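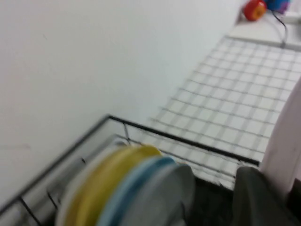
Plostine, 2/17/23
By Hjørdis Backlund and Vilgot Sjöberg

Print | E-mail

Project report: A new order for the sample library

In the second year of the interior program every pair of students must make one practical project for the school. Our project was the sample library on the upper floor, where carpet, upholstery and curtain samples are kept for use in studio courses. Our supervisor was Åsmund Sandberg.

Starting situation

The library was begun with a gift from Takács, a contract carpet dealer that closed its showroom here. After this, many students and teachers put in more samples, and each person used the system that he or she liked. Some boxes were sorted by maker, some by color, and the wool samples were sorted by the project for which they had been ordered. If you wanted a gray loop pile carpet for an office, you had to look in all three places.

We first made an inventory. It took much longer than we planned. The library had 2176 samples, and 616 of them had no readable label on the back. A sample without a label can still be used for a color board, but a student cannot specify it, so for the studio courses it has little value.

Method

We discussed two ways of sorting. The first was by maker, as in most dealer catalogs. The second was by use: floor, seating, window and wall, and inside each group by fiber. We asked the students in the Varkard studio to find the same five materials in a small test shelf sorted in each way. They were faster with sorting by use, but the older students, who already know the makers, had almost the same time in both.

We chose sorting by use. Birger Fjeld, who teaches specification, did not fully agree with us. In his opinion a young designer should learn the makers early, and the shelf is a good place for it. We think this is a fair point, and for this reason the maker is printed in large letters on the new card.

The card has the size of a postcard and is tied to the sample with cotton string. We tried glue first, but it came through two of the thin curtain fabrics and made a stain. On the card are maker, article name, fiber, width of the roll, cleaning code and the month when we last checked that the article is sold.

Samples without label

For the unlabeled carpets we compared the backing and the pile with the binders from Takács. Stellan Fjeld helped us with the older wool qualities. Many could be identified in this way. The rest we put in open boxes by color, with the text "for boards only". Some students were sorry that a nice green bouclé from Iltum came into these boxes, but we could not find its article name in any list.

Results

The shelves now hold a little under 2000 samples with a full card. Borrowing is done with a sheet at the door, where you write the card number and your name. In the first weeks of February most borrowed samples came back in the right group, but not always in the right box - the wool and the wool blend are often mixed. We have changed the box labels so that the word "blend" is in red.

What we would do differently

We should have agreed on the words before we started to write cards. Vilgot wrote "off-white" and Hjørdis wrote "cream", and later we had to correct a whole shelf. We should also have asked the makers earlier for new cards, as their answers came slowly and several are still missing.

The word list, the card template and the test times are in the project binder, next to the borrowing sheet.

Print | E-mail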